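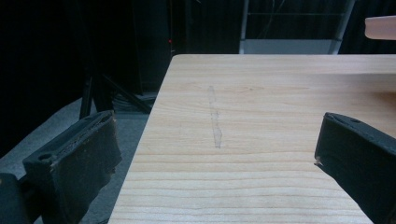 Fig. 9. Tabletop with a faint gray mark near the middle.

February 15, 2018
By Lanying Cao

Section 3. Looking After the Top of Your Feker Table

Now that your table is standing on its own legs and you have had a cup of tea to celebrate (I hope you did!), we can talk about keeping the top looking nice. A pale top like this one shows its grain beautifully, with those long honey-colored streaks running from side to side, but it also shows every pencil, shoe heel and toy car that passes over it. A soft gray mark like the one in Fig. 9 is the kind of thing people write to us about most often, and most marks of this sort can be dealt with at home in a few minutes.

You will need:
2 soft white cotton cloths
A bowl of lukewarm water
Mild dish soap, just a drop
A clean white eraser, the plain school kind

Removing a light gray mark

1. Clear the table and wipe away dust and crumbs with a dry cloth. Grit left under a cloth will scratch, so do take your time over this.

2. Look at the mark from low down, with a window or lamp on the far side of the table. If you can feel a groove with your fingertip, stop and go to Section 4, Dents and Scratches.

3. Rub gently with the eraser, following the grain. Short strokes are best. If the mark runs across the grain, you will still want to stroke along the grain and work your way down the mark a little at a time, patient as you can be.

4. Brush off the eraser crumbs and look again. A pencil smudge will often be gone by now.

5. If some gray is left, dip one cloth in the water, add the drop of soap, and wring it out until it hardly feels damp. Wipe along the grain from one edge to the other.

6. Dry the whole top right away with the second cloth, and don't forget the edges.

7. Leave the table bare for 3 hours before you put anything back on it.

CAUTION: Never use scouring powder, steel wool or the rough side of a kitchen sponge. They will dull the finish, and a dull patch is a good deal harder to fix than a smudge.

NOTE: My colleague Guoqing Han likes to try everything on the underside of the top first, and I have come around to his way of thinking. Please do the same with any cleaner we haven't listed.

If the mark is still there after a second try, let it be and write to our repair desk, giving the part number printed on page 51. Deok-su Yeon will be glad to help you choose a touch-up kit.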